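Call for participants: open day at Ellska, Grube site

Ellska is looking for 10 people to take part in its December open day. Participants hold a pair of hand-held grippers and carry out short tabletop tasks in front of visitors. The recordings go to the Trendska project, which uses them to teach robot arms the same tasks. The target for the project is 3,075 recordings, and the open day should add 100.

You do not need any background in robotics. You should be 18 or older, able to stand at a table for an hour, and comfortable being watched while you work. A practice session is held the afternoon before.

Whiteboard task, two grippers:

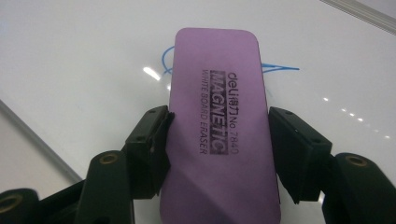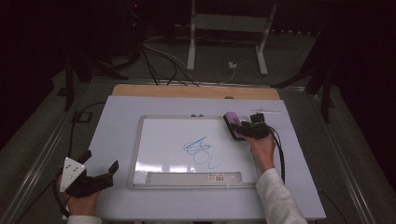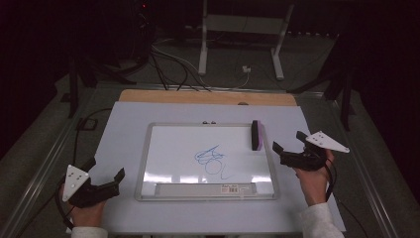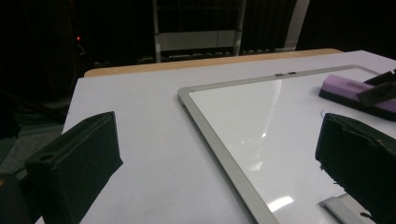 Do I have to talk to the visitors while I work?

Talking is left to our staff. Participants only do the task, and you can answer visitors during breaks if you want to.

Doors open to the public at 10 a.m. Participants should arrive at 8:30 a.m. for sign-in and a short safety talk. Each person works two one-hour shifts, with a break between them. Lunch is provided. Please wear flat closed shoes and leave rings and bracelets at home.

Pay is 100 euros for the day, including the practice session. Travel from Zeseck is paid back if you keep your ticket.

To apply, send a short note to Mirjana Dimitrov at the Ellska front desk. Tell us which shift you prefer, morning or afternoon, and whether you are left-handed. We reply to everyone by the end of November.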